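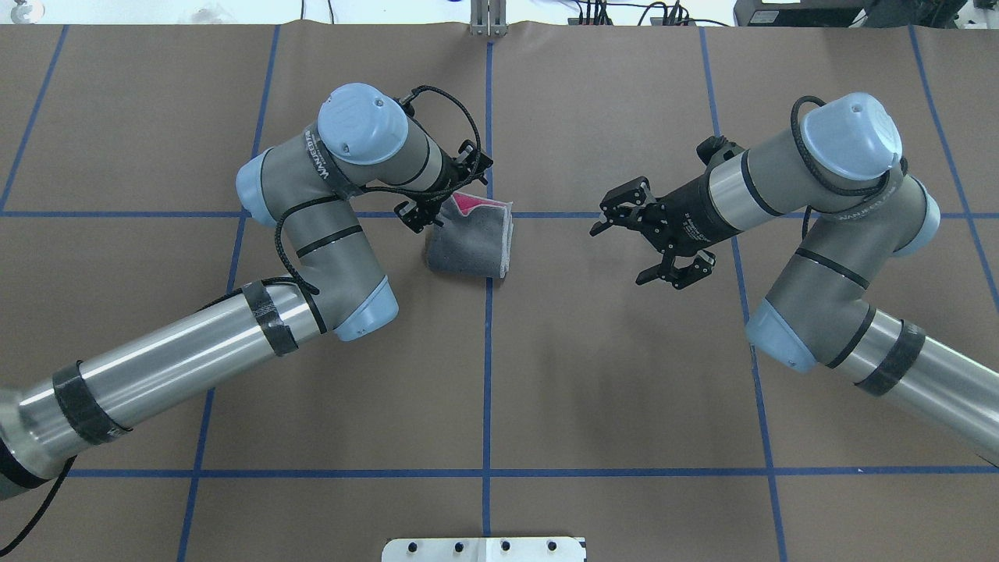
Search the newsletter Search Go

The Flarbridge Letter
2021-05-23
6 min read

Folding small towels, and why I tape my table now

I promised more laundry talk after the April letter, and a surprising number of you wrote back asking for exactly that, so you have only yourselves to blame. I had planned to do shelf liners. Shelf liners can wait. I've been folding towels.

Small ones, I mean. Hand towels, kitchen towels, the in-between squares that are too big for a washcloth pile and too floppy to stand up next to the bath towels. In my house they live in a deep drawer that I've been fighting with since the year 2000, when we moved to Basby and inherited a dresser with one drawer that sticks and one drawer that eats things. The towels got the one that eats things. Every time I pulled one out, three came with it, and then I'd stuff all of them back in a wad and go make dinner.

So this spring I decided to learn one fold and use it for everything. I tried the roll (cute for a day, then it unrolls), I tried the thirds, I tried the envelope thing where you tuck one end into a pocket, which takes forever and leaves a lump in the middle. What stuck was the plainest fold of all, the compact little bundle that's close to square and sits there like a paperback. You can stack it or you can file it upright in a drawer, and it doesn't spring open when you let go of it. Mostly.

The table first

Let me talk about the paper and tape, which I now love more than is reasonable.

Folding on a bed is hopeless. Everything sinks. Folding on a bare tabletop is better but there's nothing to line up with, and I have a terrible eye for straight. My towels always came out as a sort of leaning trapezoid. So: brown kraft paper, the plain kind on a roll, smoothed over the whole tabletop, and then strips of blue painter's tape laid across it to make a grid. Long lines running up the table, a couple of lines going across, big open cells in between.

I got my paper at Kyriakidis, the hardware store out past the bridge, where it's kept with the drop cloths. Get more than you think you need! My first piece was too short and I had to patch it, and the seam drove me crazy every time a hem snagged on it. Pull it tight while you tape it down. It will wrinkle a little anyway and pick up scuffs, and you can stop caring about that by the second load of wash.

The tape doesn't need to be perfect either. Mine wanders. I measured the first line carefully with a yardstick, felt very pleased with myself, and eyeballed the other ones. A slightly slanted line off to the side doesn't hurt a thing as long as you have one good straight line going across and one good straight line going up, and they meet somewhere near where your hands like to be. That crossing is where I start everything. Lay the towel flat with its middle on the cross, check the edges against the tape, and you can see right away if it's crooked.

A few of you asked about leaving the tape on for a long time. I leave mine stuck to the paper only, never to the table itself (apart from the corners), and when the whole thing gets grubby I peel it up and start over. I'm on my second sheet.

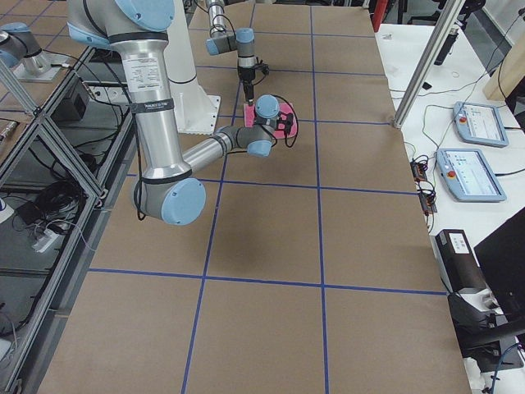

The fold itself

1. Lay the towel flat and smooth it out from the center with both hands. Pull gently at the corners. If it's been through a hot dryer the hems will have shrunk a bit and puckered, so give them a tug.

2. Fold in half, short end to short end. Line that up with the tape going across.

3. Fold in half again the other way. Now you have something vaguely hand-sized and you can stop here for thin towels.

4. For anything thicker, bring one side in to the middle and then fold the other over it. Press down with a flat palm and hold it a second.

5. Turn the bundle so the folded edge faces you, or faces whichever way you'll be grabbing it from.

That's the whole thing. Once I had it in my hands I stopped looking at the tape so much, though I still put the towel down on the cross out of habit.

The part I got wrong for weeks was the pressing. I was patting. Patting does nothing! You want to flatten the air out as you go, each time you fold, and then the corners come out soft and rounded and the layers stay put. If you wait until the end and squash the whole stack at once, it puffs back up before you get it to the drawer.

Two-color towels

I have become very fond of gray and pink together. It started when I went into Endard for a bath mat and walked out without a bath mat, as usual. A gray towel, folded up tight, is a pretty serious-looking object, and then you get that thin strip of pink along the top between the layers and it cheers the whole thing up. In a drawer full of gray it's also a good way to tell your stacks apart without unfolding anything.

If you want the pink to show, you have to let it. I used to tuck every last bit of color inside because I thought that was tidier. Now I leave the inner layer peeking out at one edge and make sure that edge goes on top when I file the towels upright. You'll see a little line of color when you open the drawer. I still get a kick out of it.

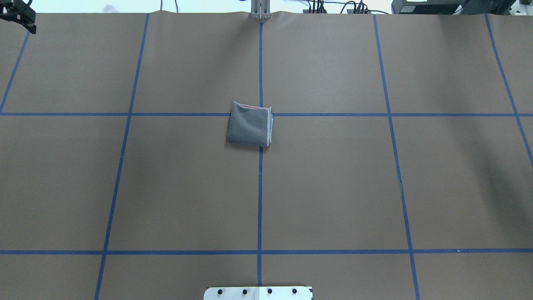 Folded gray towel, pink at the top edge, parked on the crossing of the tape.

The pale hem is worth a mention too. Some towels have one side with a lighter edge, and I try to run that side straight up and down on the bundle, parallel to a tape line. If the hem is straight the fold is probably straight. If the hem is wandering off toward the corner, open it up and go back a step – usually it's the very first fold that's to blame.

How it went in the drawer

I did the whole drawer in one go, with the radio on and a cup of coffee going cold at the end of the counter. Thirteen towels would have been plenty for one sitting and I should have quit there, but I kept finding more. There was one behind the drawer. There was one being used as a nest for Christmas candles.

They stand up in rows now, folded edge up. The front row is kitchen, the back row is bathroom, and on the left there's a gap where the ones currently in the wash belong. The gap matters. Pack it solid and you'll be wrestling the drawer again by the end of the week, and this is a drawer that enjoys a wrestling match.

The raggedy ones I did not throw out. Frayed edges don't bother me on a towel that's going to wipe up under the dog's bowl. They fold a little fatter, so they got their own basket under the sink, and I gave up on making them match anything.

Odds and ends from the mailbag

Several of you asked whether this works for pillowcases. Yes, and they're easier, but you need a bigger cell on your grid or you'll spend your time hanging over the lines. I pulled up one strip and moved it over.

Fabric softener: I skip it on towels. I know opinions run hot on this one and I'm not going to referee it again after April.

And to the reader with the marble counter who wants to try the tape right on the stone, please put paper down first. It's cheap and you can write on it. Mine has a grocery list in one corner and the size of my oven rack in another.

Next time it really will be shelf liners. I have samples from Endard all over the back of the couch and I've already changed my mind about the striped one.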